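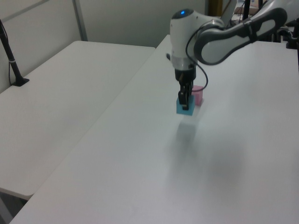
*Gripper over the blue cube, pink one right next to it*

## Teaching cube stacking: push the arm by hand or drive it with a controller?

**Minttu Vuorinen**

Hi all! I'm finally teaching our arm to put a blue cube on a pink cube and I'm having way too much fun with it. I have 40 demos so far, all done by hand guiding (grab the wrist, walk it through the motion, press the button to close the gripper). The playback looks great on the reach and then gets sloppy right at the end. The blue cube comes down off to one side, and sometimes it drags the pink one along with it.

I also have a gamepad setup for remote control that I've barely touched. My software is Lateo, logging joint positions plus two cameras. Should I throw out the hand-guided demos and start over with the gamepad? Or mix them? And does it matter that I let go of the cube at a slightly different height every time? I'd love to hear what worked for you!

**Fotis Karagiannis**

Oh, stacking is such a good first task! You learn so much from two little blocks.

Don't throw anything out yet. First go through your recordings and look only at the last 2 seconds before the gripper opens. When I did that with mine I could see my own hands all over the data. I was leaning on the wrist while pressing the button, so every single demo had a tiny sideways shove in it, and the arm learned the shove beautifully. Also, if your hands and sleeves are in the camera view during teaching and then gone at playback, anything that learns from the pictures is going to be confused.

What I do now is use hand guiding to find good poses, then record the real demos by remote. Turn the speed scale way down for the final drop. Mine is at 7 percent and it feels like forever, but the placements got so much cleaner!
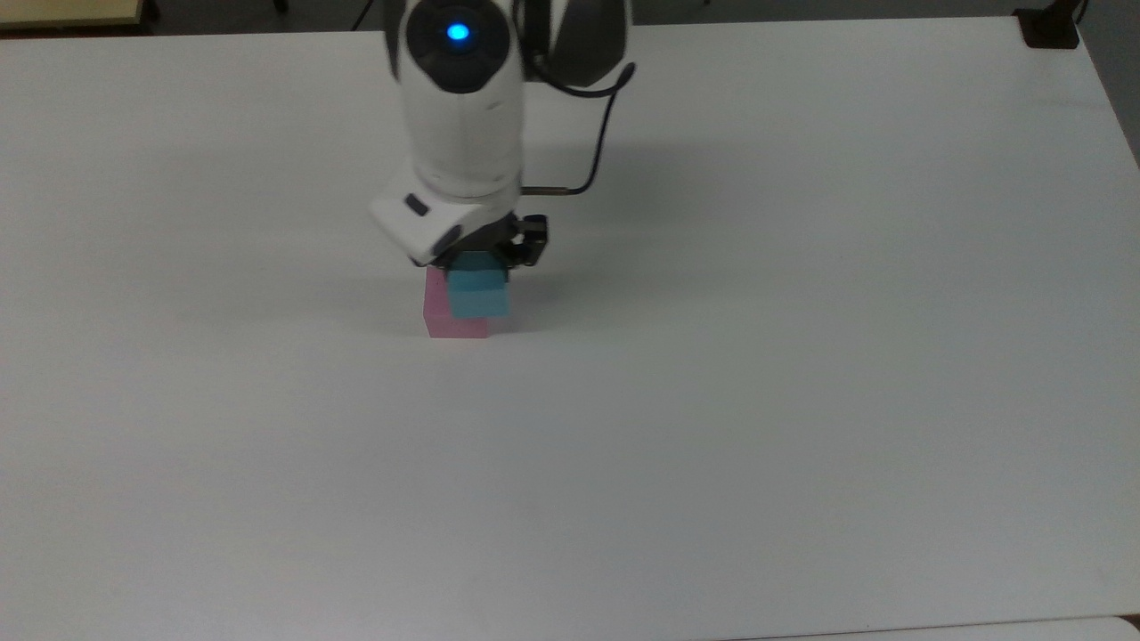 Offset matters more than height, in my experience. If the top cube hangs over one side and you let go anyway, you've just told the robot that's fine. Back up a little, nudge it over, then lower again, and keep that correction in the recording. Those are gold! A set where every approach is perfect gives the arm no clue what to do when it comes in crooked.

On release height: touch down, pause, open, go straight up. Same order every time. The straight up part is where I used to knock the stack over, so give it a good long lift before you swing away.

**Ronaldo Dalisay**

gamepad. hand guiding is ok for big moves but i never got a decent stack out of it. also check your gripper opens evenly, if one finger moves first it pushes the cube

**Impi Peltonen**

Agree with Fotis on nearly everything, but I would mix the two sets instead of retiring the first one. Trim each hand-guided demo so it ends above the pink cube, and let the remote ones cover the placement. We did that on the Salminen project in May and the joined-up motion was lovely.

One more thing, move the pink cube between demos! Turn it a bit too. If it always starts in the same spot you'll get an arm that stacks wonderfully in exactly one place on the table.

**Minttu Vuorinen**

You are all wonderful, thank you! I looked at the endings and yep, there's a shove, always toward the hand I press the button with. Trimming tonight, then a fresh batch on the gamepad with the speed turned down. Impi, how far above the pink cube did you cut yours?

**Impi Peltonen**

One cube height of clear space between them. Go a bit higher if your cuts are jumpy. Have fun with it!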